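3.2 Puesta a punto de la célula simulada

La célula Ritach se configuró primero en simulación, antes de pasar al brazo del laboratorio. El modelo consta de un manipulador con pinza paralela de dos dedos, una cámara solidaria a la muñeca y un entorno de cocina con muebles bajos. El controlador se ejecuta a 100 Hz y el planificador Fleninex entrega las trayectorias en espacio articular.

La calibración mano-ojo se realizó con 80 poses repartidas por el volumen de trabajo. En la primera versión del archivo de configuración, la transformada entre la brida y la cámara tenía invertido el signo de la rotación en el eje Z. El error no producía ningún aviso: el brazo alcanzaba la consigna, pero la orientación estimada de las puertas era incorrecta. Samer Sayegh lo localizó al comparar la matriz exportada con la del modelo CAD.

Corregido el signo, se revisó la vista de muñeca con la pinza abierta frente a los muebles. Las puertas son blancas, de paneles en relieve, y aparecen inclinadas por el giro de la cámara respecto a la vertical del entorno. Los dos dedos deben quedar en la parte inferior, separados, sin ocultar el espacio entre ambos. 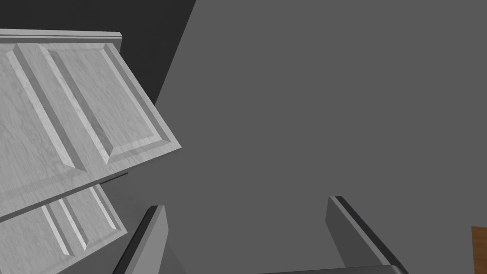
El segundo ajuste afectó al modelo de contacto. Con el paso de integración inicial, los dedos penetraban en la geometría de las puertas y el solucionador devolvía fuerzas sin sentido físico. Se redujo el paso a la mitad y se sustituyó la malla de colisión de cada dedo por dos prismas convexos. El coeficiente de rozamiento se dejó en el valor por defecto.

Para verificar la configuración se lanzaron 200 aproximaciones sin cierre de pinza y otras 200 con cierre, en total 400 ejecuciones. Los registros se guardaron en el formato Peltstead, con una carpeta por ejecución. En la segunda serie se detectó una deriva en la consigna de apertura, debida a que el cero de la pinza no se restablecía al reiniciar el entorno. Se añadió la rutina de referencia al script de arranque y se repitió la serie completa.

3.3 Mantenimiento de la configuración

Todo cambio en el archivo de la célula obliga a repetir la comprobación de la matriz de muñeca y la referencia de la pinza, en ese orden.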